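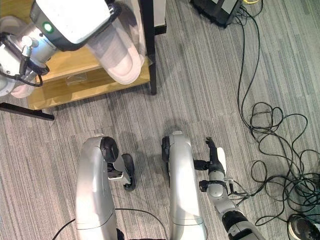

About Memix

Memix makes and sells house slippers and slides from a shop in Hadstead. Fiorella Bortolotti opened it with 70 pairs and one shelf. We now keep 846 pairs in stock, in soft colours that go with most things.
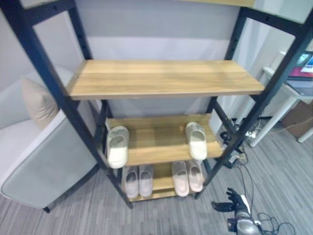

Can I try slippers on before I buy?
Take any pair off the shelf and walk around in them for as long as you like. Please put them back side by side.

We tidy the shelves each evening, pairs together and a gap between colours. 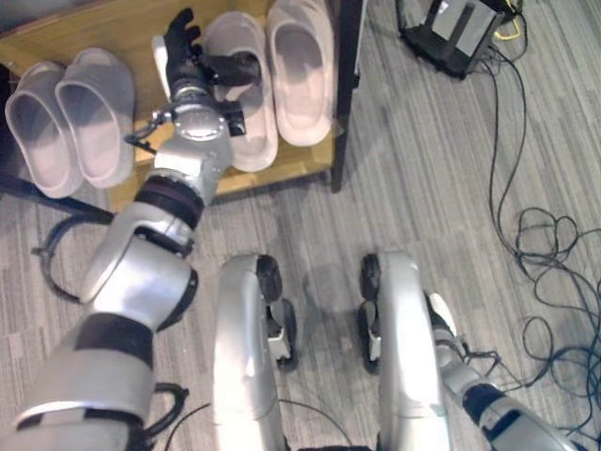 Larger sizes are kept out the back, so ask at the counter. In December we stay open an hour later.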